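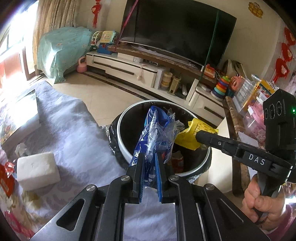
January, bench 2, Wurcombe

Packaging clear-out, continued from the morning. Wanted the covered surface cleared before Vitalii needs it for the Losoron samples. Started 14.10.

Sorting rule as agreed with Lamisi: film and snack-type wrappers go to general waste, the round black bin. Card goes flat behind the door. Anything with a batch label stays out until the label has been copied into the book. The rule works for most of it. Mixed items (film glued to card) are still undecided and I have put them to general waste for now.

Notes on the wrappers.

Glossy film does not stay down. It springs back when released and the bin looks full well before it is. Weighed one liner from the morning at 200 g, tied, and it had been up to the rim. Folding each piece once lengthways before dropping it helps a little. Knotting helps more but takes too long per piece.

Clear film clings to whatever goes in with it. Put it in last, or it brings the previous wrapper back up over the rim.

Liner: the black ones are too large for this bin. The excess bunches on the outside and has to be pulled up again every few drops. Fedoruk list a smaller size, pack of 200. Lamisi to check whether stores will take a part pack - we do not need that many.

Cloth: the pale cover creases as things are dragged off it and small scraps get lost in the folds. Lift items clear. Shake it out over the bin at the end, then wash. Washed at 40 last time with no visible shrinkage, not measured.

Left on the bench on purpose: the large box and the white block. Block has a few small dents in the surface. I don't know if these are old. Vitalii, please look before it goes back in the Florano crate.

Stopped 14.46. One liner changed, tied off and taken down.

To do
- copy remaining batch labels
- decide on film/card items
- smaller liners, see above
- second bin for clear film only? Ask Lamisi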